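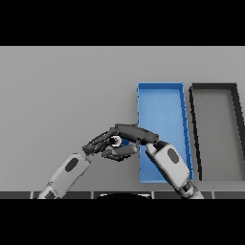

Two shallow trays side by side, the left one blue.

Looking after your manga at home: cleaning, drying and shelving

I've got 139 volumes in a flat with one radiator and a bathroom that steams up like a chip shop, so I've learnt most of this the hard way. It all works for light novels too (same paper, more or less, and the same flimsy covers).

Sticker goo
Second-hand copies nearly always come with a price label right across somebody's face. Take the dust jacket off first! Warm the label with a hairdryer on low, then peel slowly from a corner, keeping it flat against the cover. If there's goo left, a dab of lighter fluid on a cotton bud lifts it from a glossy jacket. Try it on the back flap first, and never use it on matt ones, which go shiny in patches. I ruined a lovely Tuter box set that way and I'm still cross about it.

Grubby page edges
Hold the book shut, really tight, and go over the edges with a white rubber, always in the same direction. Brush the crumbs off with a clean make-up brush. For brown spotting some people use fine sandpaper, and it does work, but you'll take ink with it if the art runs to the edge of the page, so I leave mine spotty.

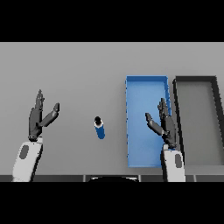
Brush away from the spine, by the way, or the bits get down into the glue and you'll be finding them for weeks.

Damp volumes
Kitchen roll between every ten pages or so, stand the book up slightly fanned, and change the paper when it feels wet. No radiators, no ovens, please. Once it's nearly dry, lay it flat under something heavy overnight. It won't be perfect but it will shut.

If it smells musty afterwards, put it in a lidded box with an open tub of bicarb for a week. Keep the two from touching. My copy of Verkirance volume 3 needed a fortnight and still whiffs a bit if you put your nose in it.

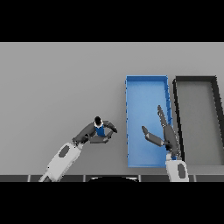 Tsikata Comics Club | Book Care Team | Page looked after by Fuseini Nyarko

Shelving
Don't pack them in. You should be able to slide one out by its sides without hooking a finger over the top of the spine. A long series (Janeck is 39 volumes, heaven help me) wants a bookend halfway along or the far end starts to lean.

Double rows are fine if you raise the back one on a length of wood so you can read the titles. Keep the lot out of the sun. Reds go first, then yellows, and you'll end up with a row of sad blue spines.

Give the tops a dust every March or so, with a dry cloth, front to back.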